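Melier Household Advisory Service
Home Care Notes, Sheet 167
Revised 11/24/25

Using Adhesive Tape on Household Surfaces

Purpose of this sheet

The Service receives many requests for guidance on tape: which kind to use, how long it may remain in place, and how to remove the residue it leaves. This sheet applies to painted walls, finished wood, sealed floors, glass, and kitchen shelving. It does not apply to electrical repair or plumbing.

Selecting a tape

Painter's tape is intended for temporary use. Its adhesive is weaker than that of general masking tape, and it is usually the proper choice for any surface that must remain unmarked. General masking tape may be used on cardboard, glass, and unfinished lumber. Packing tape and duct tape should be kept off painted walls, wallpaper, and varnished furniture.

Tape should be purchased in quantities that can be used within a year or two. Old rolls tear at the edge and leave more adhesive behind. Rolls are best stored flat in a closed bag, away from heaters and windows. A roll that has become brittle can be used for labeling boxes.

Preparing the surface

Dust is the most frequent cause of tape that lifts. Wipe the surface with a cloth dampened in plain water and allow it to dry fully. Kitchen surfaces often carry a thin film of grease and should first be washed with a little dish soap, then rinsed. Furniture polish should not be applied on the day of taping.

Newly painted walls require patience. Paint that is dry to the touch may still be soft beneath, and the waiting period printed on the can should be observed before any tape is applied. Where the can has been discarded, test a short piece of tape behind a door or inside a closet.

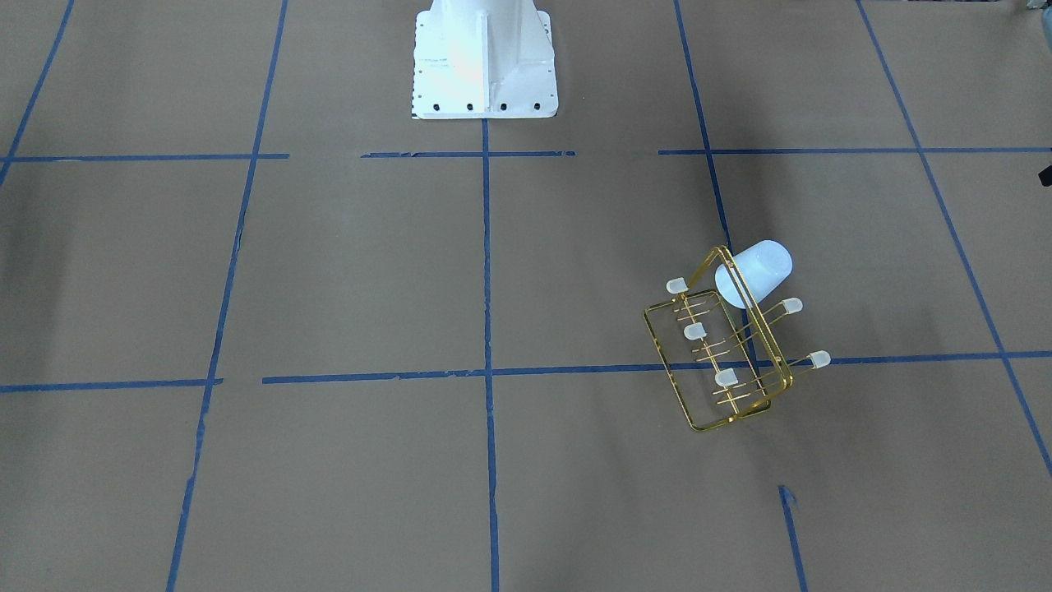
Floor coverings used during painting or repair work should be laid smooth and secured along every seam. Plastic sheeting is slippery underfoot and is better reserved for furniture. Cloth drop sheets absorb small drips but allow larger spills to pass through, and any spill on cloth should be lifted and checked underneath without delay. Residents with hardwood floors should sweep thoroughly before covering them — a single piece of grit can scratch a finish when it is walked on.

Marking a layout before moving furniture

Tape is a useful aid in deciding where a heavy item will stand. Measure the item at its widest point, including handles and feet, and mark its outline on the floor. Leave the outline in place for a day and walk around it as usual. Doors, drawers, and oven fronts should be opened fully to confirm that they clear the marked area. For a dining table, allow space behind each chair for a person to pass.

Corners deserve particular care, and a carpenter's square is more reliable than the eye. 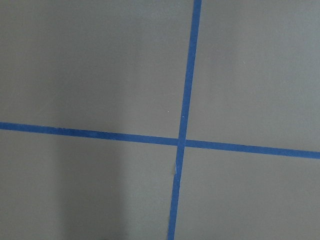 Straight lines are easiest to achieve when tape is applied in long pieces. Unroll 12 inches at a time, keep light tension on the strip, and press it down from one end to the other. Where two lines must meet, they may simply be run across one another, as with the blue strips shown on the gray surface, and the crossing point used as the mark for a table leg or cabinet corner. Slight waviness along an edge is of no consequence in a layout. It does matter when the tape is to serve as a paint line, and such a strip should be lifted and laid again.

Removal

Pull the tape back over itself slowly, at a low angle. If paint begins to lift, stop and score the edge lightly with a utility knife. After painting, tape is generally best removed while the last coat is still slightly soft, unless the tape maker directs otherwise.

Residue on glass or glazed tile can be loosened with warm, soapy water and a plastic scraper. On finished wood, use a small amount of mineral spirits on a soft cloth, after testing a hidden spot, and keep the room well ventilated. Do not use metal blades on wood or plastic.

Related sheets

Sheet 2, Washing Painted Walls
Sheet 12, Care of Sealed Wood Floors

Printed copies may be requested from the Melier office by quoting form 3005. The next revision of the floor care sheets is planned for December.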